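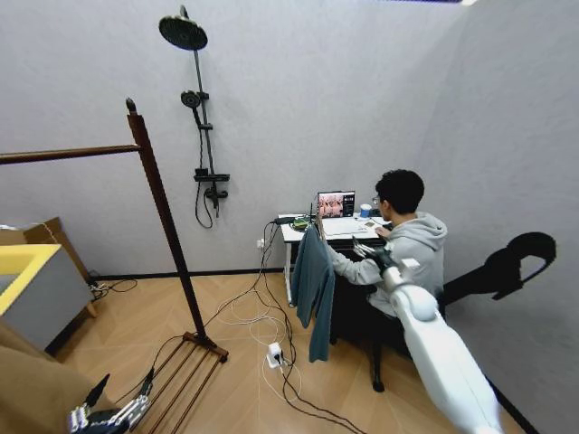 The little back room, black shower and all

Welcome to the back room at Irnthorpe! We moved in during March and I'm already very fond of it - pale grey walls, a herringbone floor and just enough space for a desk and a good clothes rack. Jovita chose the yellow sofa and I wouldn't swap it.
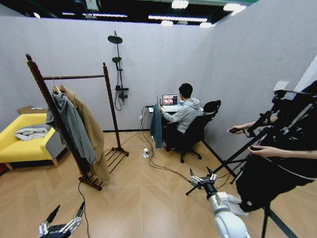

Grey jacket, long tan coat, yellow sofa behind

The rack is my favourite thing in here. It's dark wood with a slatted shelf for shoes, and I do love a proper wooden hanger on it.
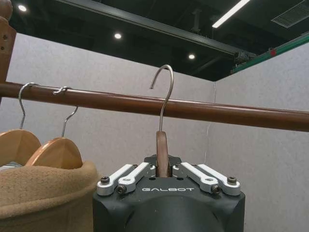
Wooden hangers and that lovely glossy rail

Coats get first pick of the space, then jackets, then whatever Gerrit has left on the desk.
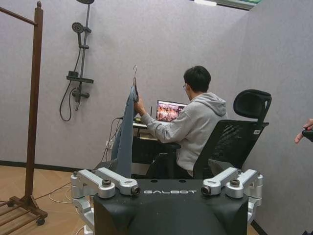
Next up is a rug, and Estrella wants a mirror by the door - more pictures when they're in!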